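Two Grippers, One Tube Rack

Light labware is a hard test for a parallel gripper. A clear tube gives the camera little to lock onto, and a firm pinch can tilt it against the rack.
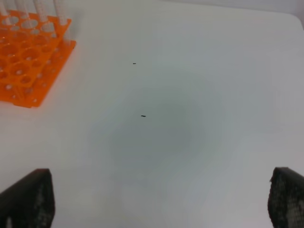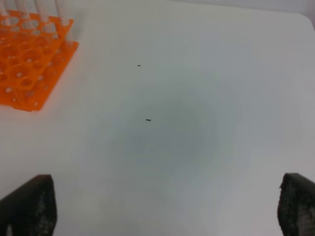
The Darneteck and the Merari were run on the same arm with the same Sornine controller. Each had to lift a tube, hold it clear, and put it back in its hole. The Darneteck logged 1,068 cycles between pad changes, the Merari 1,553. Drops were 7 and 2.

Most of the Darneteck's drops came at release, when the tube followed one finger as the jaws opened. Slowing the opening stroke helped, at a cost in cycle time. The Merari has a finer force setting but a bulkier wrist bracket, and its camera sits farther back.

Papadakis supplies replacement pads for both. They ship without adhesive, and the bond needs a full night to cure before the jaws are zeroed again.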